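Yeison Sotelo
Tuesday, December 5, 2023

Council voted last night on the bilingual signage bylaw for Dollville. It passed. Short thread on what's in it, as I read the agenda package on the bus and a few neighbours have asked.

The bylaw covers municipal signs only: street names, parks, the rec centre, the library and the transit shelters. English and Spanish, same letter height, English on top. Private storefronts aren't touched.

Staff counted 224 signs that need replacing. They go in 2 phases. Phase one is the library, the rec centre and the bus shelters on Castaño Avenue. Phase two is everything else.

Phase one is supposed to be finished by May. No date for phase two yet. It depends on next year's capital budget.

Cost is up to $500 a sign, installed. Rindach got the fabrication contract. They already do the parking signs, so the posts and brackets stay the same.

The longest part of the meeting was about the top line. Two councillors wanted the order to alternate by neighbourhood. Staff said drivers look for the street name in the same spot every time, and the amendment failed.

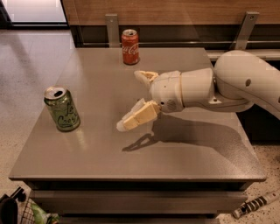
La Croix and Coke on the grey table.

13 people spoke. Most were in favour. A few asked why not French, which is a fair question when the federal offices downtown already post it. The answer from the clerk was that the bylaw follows the home language survey, and Spanish came second by a wide margin.

Translation goes to Pronano, with a review by the library's language desk before anything is printed. I asked for that in my written submission, after the pool schedule last summer had the wrong word for "closed" on it for a month.

Still missing: recorded stop announcements on the buses. The bylaw says "signs and printed notices" and nothing about audio. Transit says it's looking at it separately.

Press releases and garbage calendars count as printed notices, so those will be in both languages starting with the spring mailing.

If you spot a mistake on a new sign, report it through the regular pothole form and pick "other." There is no separate form yet.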